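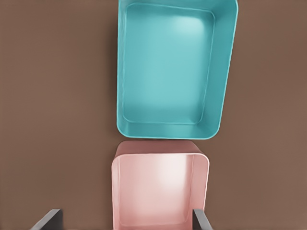

SKOTARD ROBOTICS CLUB – MINUTES, 12 June 2023

In the chair: Chibuzor Ogbonna
Apologies: two received, both exam clashes

1. Minutes of last meeting
Agreed. One correction – the Rondora deadline was wrong, see item 5.

2. Money
400 in the account after the kit order. Room hire still to come out. Subs for next term to stay as they are. Anyone who hasn't paid since February please do so.

3. Simulator project
Two-arm sorting task is up and running on the club machine. Ball has to go from the left arm to the right arm, then in the bin called for. Pink and teal bins only for now. Long talk about whether to add a third colour, decided no, get the handover right first.

Bins are close together and a sloppy release could clip the rim. Chibuzor wants them left where they are so everyone's scores can be compared. Agreed. Do NOT move the bins in your own copy and then post a score.

Wrist camera view to be used for training as well as the wide one. Makes the files bigger. Old runs to be cleared off the shared drive before the next session, shout if you want any kept.

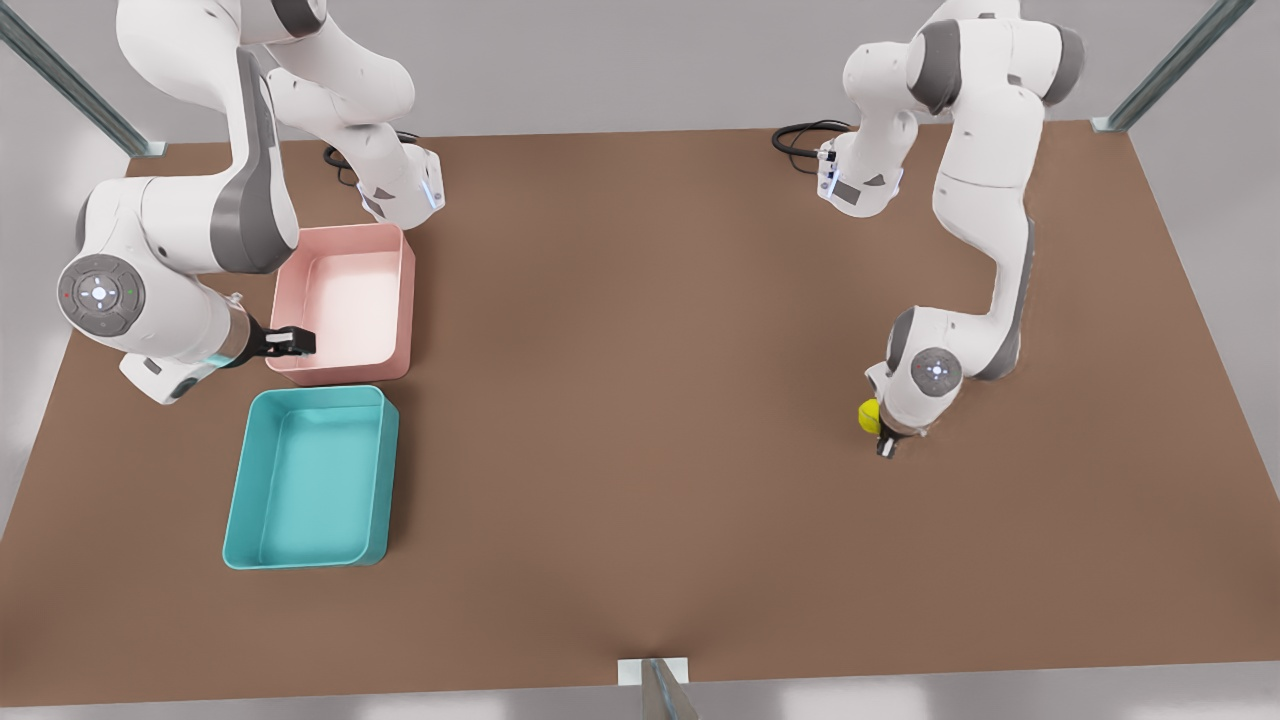
Sorting task, wide view – ball in left gripper, both bins empty.

4. Scoring
Each entry gets 50 tries from random ball positions. Drop on the table = fail, wrong bin = fail. Touching the bin is allowed. Somebody asked about a ball that bounces out again – counts as a fail, to be added to the rules sheet.

Random seed for the club run will be 913. Please use a different one for practise.

Time limit per try not settled. Juniors want longer, seniors think it's long enough already. Carried over.

5. Rondora Cup
Entry form is in. We can send up to 2 teams. Names still Mollico (seniors) and Magbanua (juniors), no appetite for changing them. Travel forms need a parent signature if under 18, hand to Chibuzor and not left on the bench please.

Teams to bring own laptops. Check the simulator opens with the wifi off, last year's venue had none to speak of.

6. AOB
- Headphones left in the side room, black, claim them.
- Request for a short session on reading the log files. Chibuzor will do one, first half hour of next meeting.
- Juniors would like a turn on the big screen. Agreed, alternate weeks.
- Somebody has the spare mouse. Bring it back.

Actions
Rules sheet updated – Chibuzor
Old runs cleared – seniors
Travel forms – everyone going
Time limit propsal in writing – one from each team

Next meeting same time, same room.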